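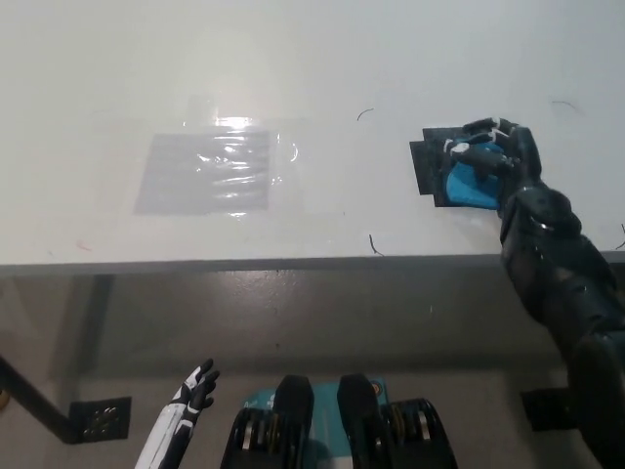

Teófilo Puma has had the Arboleda mailers on his packing bench since June and says the one thing he would tell a new buyer is to order the next size up from the one they think they need. His prints fit the Small on paper, but a backing board takes up more room than the size chart suggests, and he moved to the Medium after the first box.

Arboleda Clear Mailer, Medium

A see-through mailing bag for flat goods: prints, thin books, folded shirts, patterns, placemats and sample cards. It closes with a peel-and-stick strip along the short side. Made for us by Clolau and sold by the box.

What you get

Each box holds 200 mailers, packed flat, with a sheet of blank address labels. The film is clear on both sides. There is no printing on the bag except the recycling mark near the bottom seam.

Sizes

Small fits a postcard or a greeting card with its envelope.
Medium fits a letter-size sheet with a backing board.
Large fits a folded sweatshirt or a wall calendar.

The size on the box is the inside measurement. The flap is extra. If your item is thicker than a magazine, go up one size, as the sides pull in when the bag is filled.

Closing the bag

Slide the item in until it touches the bottom seam. Press the air out with your hand, working toward the opening. Peel the liner and fold the flap over in one motion. The glue grabs right away and can't be lifted without stretching the film, so line it up first. For returns, choose the version with 2 strips. Your customer tears along the dotted line and uses the second strip to send the item back.

Labels and ink

Paper labels stick well to the front. Ballpoint pen does not write on the film. Permanent marker does, but let it dry before stacking. Put the label on before you fill the bag if you want it to lie smooth.

Storage

Keep the box closed and away from heaters. Mailers left in direct sun can get stiff, and the strip may lose some of its grip. Use within 3 years of the date stamped on the end of the box.

Stock and shipping

We have 1,135 boxes of the Medium at the Dreltimwood warehouse as of Tuesday, February 7, 2023. Small and Large are made to order. Orders placed before noon go out the same day. Full pallets ship by freight, and the driver will call ahead to set a delivery time.

Returns

Unopened boxes can be sent back for a full refund. Opened boxes can be exchanged for another size if at least half the mailers are left. Write the order number on the outside of the carton.

Goes with

Endent backing board, letter size
Endent label holder, desk model
Arboleda paper tape, plain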